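The Shape Drawer: a Gallery

Every shared workshop has a drawer that no longer shuts. Ours, at Brestton, was full of blocks. Hearts, stars, pegs, hexagons, all of them small, all of them in the kind of colors you find on a toddler's raincoat. They had been turning up since May in coat pockets, in the sugar tin, and once in the toe of a visitor's boot, so on a slow Friday Wanpen Chuensuk tipped the whole drawer out and announced that we were going to sort it.

This page is what came of that. It was supposed to be a gallery with a caption under each piece. It has ended up as mostly captions, which will surprise no one who has met us. Pieces are listed in the order we argued about them.

Yellow heart
The crowd favorite, and it knows it. Two lobes, one point, and a talent for rolling under the radiator. Sang-wook Son wanted it filed under "curved" and Wanpen wanted it under "pointed." It went under "H," where it is the only resident apart from the hexagon.

Yellow hexagon
A solid citizen. It stacks, it sits flat when asked, and you can pick it up without looking. We have had exactly one complaint about the hexagon, and it was from a person who stepped on it.

Red cylinder
Known in the shop as the peg, the cork, and (after lunch) the lipstick. Easy to print and easy to lose. The label on its bag says "round, red, short," and I can't improve on that.

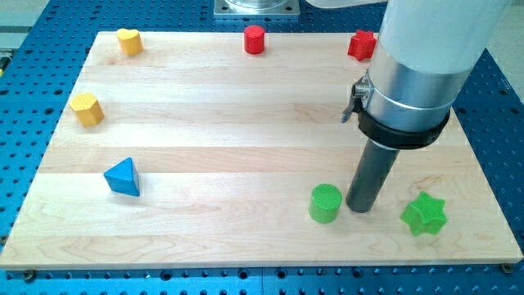 The sorting took 2 afternoons, which is a lot for a drawer. The first went on deciding whether color or shape should come first. Color won, on the grounds that you can shout "the red one" across a room and get a result. By five o'clock we had a yellow pile, a red pile, a green pile and a blue pile, and Sang-wook had gone home to think about triangles.

Red star
Five points, every one of them sharp enough to get through a sandwich bag. It now lives in an old tea tin marked Setadov — the tea was terrible, the tin is excellent. If you borrow the star, please return it to the tin and leave the lid on.

Green star
Six points, so the count is one better than its red cousin and the filing is twice as annoying. Wanpen says a star is a star. Sang-wook says a six-pointed star is a hexagon with ambitions and ought to be kept with the yellow one. The ridges are from the printer, and we like them. You can find this piece in a dark bag by touch alone.

Green cylinder
Same idea as the red one, in green. Run a fingernail over the top and it makes a small zipping noise, a fact I discovered during a long phone call and have been asked to stop sharing. Anyone tempted to sand it smooth should talk to Wanpen first and bring cake.

Blue triangular prism
The blue pile in its entirety. It looks like a doorstop, it has been used as a doorstop, and it does the job badly. Sang-wook keeps calling it the wedge. It is not a wedge, and there is now a note to that effect inside the drawer, in two different handwritings.

The maple board
I know it isn't a block, but it was out on the blue table all through the sorting and it deserves a line. Pale, striped, with a bit of a wave in the grain. I would have it as a chopping board in a heartbeat. I have asked, and the answer was no, and then the answer was no again with the screws pointed out to me.

The drawer closes now. It needs a hip against it, but it closes. Spares are in the cardboard box marked Ryu on the bottom shelf, behind the good tape. If you have one of our blocks at home, drop it in the tray by the door at any hour and we won't look up. We are still short a purple oval, last seen heading for the Lirnness open house in somebody's hood.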